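Folie 4 — Was wir im Januar gemacht haben

Projektgruppe Flunero, 22 Termine. Kurz sagen: Handgreifer, je einer links und rechts, geführt von einer Person. Aufgabe am Tablett zeigen, dann weiter.
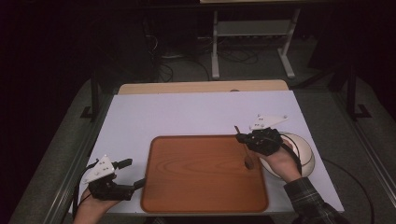
Folie 5 — Zahlen

168 Durchgänge aufgenommen, 21 davon verworfen. Meist war der linke Greifer zu spät am Rand. Tabelle nicht vorlesen.

Folie 6 — Offen

Kabelführung. Zweites Tablett bestellen. Fragen zu Petton erst am Schluss.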